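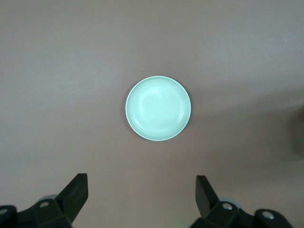

Visiting the Urico open day: your questions

When is it and do I need to book?
The workshop is open on 03/12/2022 from ten until four. Booking is free, and we do ask for it as we can only let 500 people through over the day. If your plans change, please let us know so that someone else can have your place.

What will I see?
The main demonstration is Ravix, our table-clearing arm, which practises picking up plates and putting them in a rack. It works from a camera down by its gripper, and a screen beside the bench shows you the same view, fingers and all. One plate at a time is the usual pace, so do bring a little patience - it is slower than you at the washing-up!

Does it ever drop one?
Yes, now and then. Round plates lying flat are harder than they look, as there is very little edge to get hold of. In May we logged 2372 tries, and nearly 1506 of them ended with the plate in the rack. You are very welcome to ask the team about the rest.

Can my children have a go?
They can, from age eight, at the smaller bench in the Pestevar room. Each turn lasts a few minutes and a member of staff stays with them throughout. Long hair tied back, please.

Where do I park?
Use the Pîrvu Street entrance and follow the signs round to the back. There are 2 spaces by the door for blue badge holders.

Is there anything to eat?
Tea, coffee and cake in the front hall all day, and soup from noon until it runs out.

May I take photos?
Please do, but switch the flash off near the arm.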